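Hi Birdie,

Quick February update on the Rombridge home-handling work, written 19th February.

We're at 3,326 usable demonstrations, which puts us well past the 2,000 I promised you for this stage (yay!). I threw out 33 more where the tracking dropped partway through, and I'd like to go over those with Hegarty before we record much else in the same rooms.

Fruit has been slow going. Boxes and cups went quickly, but round things roll, and people grab them a little differently every time - good for the model, tiring for the wrists! We now have 5 people trained on the hand-held gripper, and they're all picking up speed. The current task is fruit and a glass plate on a patterned tablecloth, in an ordinary room with coats and shoes and all the usual stuff in the background.

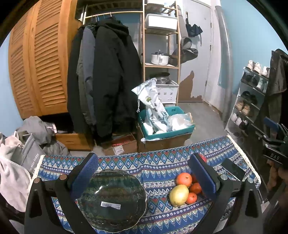
What's next

Labeling in Jollodow, then a first training run. I'm hoping to have numbers for you by May. I still need a yes or no on the second set of finger pads, so please nudge whoever has that form!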